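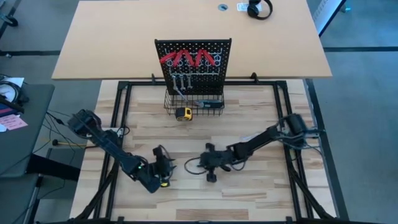 浅色拼木工作台，后方为棕褐色书桌

使用手册 > Tollberg 翻译平台 > 项目设置 > 导入字符串

4月 文：Bergþóra Riis

4.2 导入待翻译字符串

开始前请确认你在项目里的角色是“语言管理员”。“译者”也能看到导入按钮，点下去只会得到一句礼貌的拒绝，目前译成了 23 种语言。

1. 登录 Tollberg，在左侧栏选择项目。下文以 Lilleck 客户端为例。
2. 打开“资源”页，点击“导入”，选择 PO 或 XLIFF 文件。单个文件上限为 300 条字符串，超出部分请先用 Tero 拆分。
3. 在“源语言”里选定语言。系统会自动猜，丹麦语和挪威语之间它猜得很有自信，请自己再看一眼。
4. 设置“模糊匹配”阈值，默认 75%。调低以后建议会变多，其中不少会把“保存”译成“拯救”。
5. 点击“预览”，检查占位符（如 %s、{name}）是否标成灰色。没变灰的，回到第 2 步检查文件编码，应为 UTF-8。
6. 点击“确认导入”，等进度条走完。进度条在最后一格会停一阵，属正常现象，刷新页面只会让它从头再停一次。

注意：复数形式不随文件导入，须在“语言规则”页单独填写。冰岛语有 2 种复数形式，波兰语更多，填之前建议先吃饭。

警告：勾选“覆盖现有译文”会清除该语言下所有未审核的建议，无法撤销。Kjærgaard 分支的译者们对此记忆犹新，至今仍在邮件列表里提起。请先在“导出”页下载一份备份，存到你找得到的地方。

导入后若术语表没有高亮，请退出再登录。仍无高亮，参见 4.5“术语表与缓存”。

4.3 分配译者

1. 在“成员”页点击“邀请”，填入邮箱，每行一个。
2. 为每位成员勾选语言。不勾选等于全选，对方会收到所有语言的通知邮件，随后你会收到对方的。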